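Data and notes for a pair of hand-held grippers used to record tabletop picking at home. The recordings feed the small two-arm rig in the Ultholm shared workshop. Maintained by Raphaël Collet.

## Contents

- `arar/` – snack packets and an open box, 140 episodes
- `miranda/` – folded cloths, 49 episodes
- `notes/` – calibration values and a fault log

Each episode lasts roughly 30 seconds and holds one video stream per gripper, finger opening in millimetres, and a pose track.

## Task: arar

Packets are tipped out on a table and moved into the box one at a time. Either hand may be used. An episode ends when the operator closes both grippers fully.
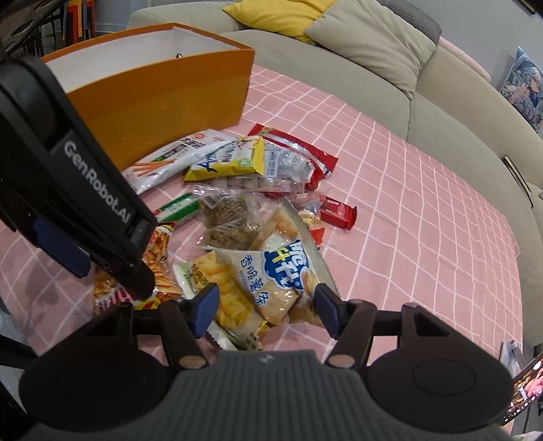

## Known problems

- Clear film and glossy bags give poor depth. Treat depth over transparent packaging as missing.
- The grid on the pink cloth helps tracking when flat, but wrinkles shift the lines – do not use it as a scale.
- Packets overlap, so the object label refers to the packet first touched.
- Episode 43 has no pose track for the left hand.

## Set-up

1. Charge both grippers and wipe the finger pads.
2. Open and close each one fully to set the zero.
3. Run `check_sync.py`. Repeat step 2 if the offset is above two video frames.

## Changes

October: pose tracks re-exported with the Cleltdale axis order (x forward, z up). Older exports are not compatible with the current loader.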